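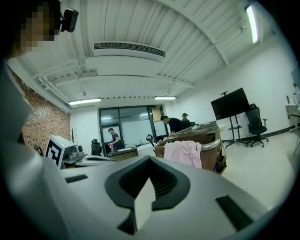

What is an apprentice?

An apprentice is a person who learns a job by doing it, next to somebody who already knows this job well, and who gets paid during the learning.

The word is old. It comes from a French word for learning, and it is in the same family as the word "apprehend," which can mean to catch an idea with your mind. If you are at school now, you learn mostly first and you will work later. An apprentice does both things in the same week.

Which jobs can you learn in this way?

Many more than children usually think. Electricians, plumbers, carpenters, bakers, and car mechanics very often start as apprentices. People who repair elevators do too. In some countries you can also be an apprentice in a bank, in a hospital laboratory, in a hotel kitchen, or in an office where computer programs are written.

Some jobs are usually learned in another way. To become a doctor or a judge, for example, you must study for years at a university before you are allowed to do the work. Doctors also have a long time of practice with older doctors, so it is a little bit similar, but it has other names.

How does the week of an apprentice look?

Let us take Kiều Vũ. She is an apprentice at Selport, a small yard where boats are repaired. She is in her second year.

Kiều starts at 7 in the morning. First she reads the work list with Konrad Hollenstein. He has worked on boat engines for a long time and he is her mentor. A mentor is the person who teaches the apprentice at work. You will also hear the word "journeyman" or "journeyworker" for a worker who has finished the apprenticeship and can work alone.

When the job is new for Kiều, Konrad does it once slowly and he talks while he is doing it. Then Kiều does it and Konrad watches. The next time, Kiều does it and Konrad only looks at the end result. A job like changing the oil filter she did with him in her first month. A job like taking a whole engine out of a boat she has only helped with. She may not do this one alone before her last year.

Two evenings in the week she goes to class. There she learns the part which is difficult to learn with your hands: how to read a drawing, how electricity moves in a wire, how to calculate how much weight a crane can lift, and what the safety rules say.

I asked Kiều what was hard in the beginning. She said it was the names. Every tool has a name, many tools have two names, and the older workers use the second one. She wrote them in a small notebook and after the summer she did not need it anymore.

How long does it take?

It depends on the job and on the country. Some apprenticeships take one year and some take five years. Many take three or four.

In Kiều's program the time is counted in hours. She must have 576 hours of class before she is finished, and many more hours of work. Her program lasts four years, so you can divide: 576 divided by 4 is 144 hours of class in each year. If one evening in class is three hours, how many evenings is it in one year? (The answer is 48.)

Every hour goes into a logbook. A logbook is a kind of diary, but only for facts. Kiều writes the date, what she did, and how long it took, and Konrad signs it. When the first 1000 hours of work are in the book, she gets a small raise. A raise means that the pay goes up.

Do apprentices really get money?

Yes, normally they do. In the beginning it is less than the mentor gets, and it goes up step by step as the apprentice can do more things. It is a fair idea if you think about it. In the first months the apprentice needs a lot of help, and the mentor works more slowly when there is somebody to teach. In the last year the apprentice does almost the same work as everybody else.

Sometimes the apprentice must buy things with this money, for example work boots or books. Toàn Tạ, who learns to be a baker at Futlow, got his white clothes from the bakery but he paid for his own shoes. It is good to ask about such things before you sign the paper.

Which paper?

An apprenticeship begins with an agreement. It is a written promise between the apprentice and the company. The agreement says how long the learning will last, what will be taught, how much the pay is, and who goes to the office to ask if there is a problem. Both sides sign it. If the apprentice is still under 18, a parent usually signs too.

Long ago such agreements were very strict. In Europe in the Middle Ages, children of 12 or 14 years could be sent to live in the house of a master. They ate there and slept there, sometimes in the workshop, and often they got no money at all. Their parents sometimes even had to pay the master. Today there are laws about how old you must be, how many hours you may work, and which machines you may not touch when you are young.

What comes at the end?

In many programs there is a test. A part of the test is on paper, and a part is practical, so you must make or repair something while other people look at how you do it. Toàn will have to bake five kinds of bread in one morning, and every loaf of the same kind must have nearly the same weight. He practices this already, and his family eats very much bread.

If you pass, you get a certificate. A certificate is a document which says what you have learned and who has checked it. You keep it your whole life, and you can show it when you look for work in another town. People often write it in their résumé, together with their schools and courses. Some certificates have to be renewed after some years, especially for work where mistakes are dangerous.

And if you do not pass? Then you can usually try again after some months. Tùng Bùi, an electrician who teaches the evening class, failed his practical test the first time. He had connected one wire in the wrong place. He tells this to every new group.

Can you stop in the middle?

Yes, but you should talk with somebody first. Sometimes the problem is the job, and sometimes it is only one bad month. Ánh Võ began as an apprentice with a roofing company and found out that she did not like to be high up. She moved to Jitaru, a workshop for furniture, and a part of her class hours was counted also there. She did not have to begin from zero.

How do you find a place?

When you are old enough (often 16 or 18), you can look on the web pages of companies, ask at your school, or go to a career fair. A career fair is a big room with many tables, and at each table there is a company which looks for new people. The one in our town is in March and around 200 students come to it. You may ask anything there. Good questions are: What will I do in the first week? Who will teach me? Can I come and look for one day?

Is there something I can do now?

You can try small pieces of real work at home, if an adult is there. Measure a shelf. Sew a button. Follow a recipe and change nothing. After this, do the same thing again one week later and look if it goes faster. You can also keep your own logbook for one month. Write what you did, how long it took, and who showed you how to do it.

New words from this page

Agreement: a promise between two sides, usually written and signed.
Certificate: a document which says what a person has learned.
Journeyworker: a worker who has finished the apprenticeship.
Logbook: a book in which you write what you did and when.
Mentor: a person who teaches you at work.
Raise: more pay than before.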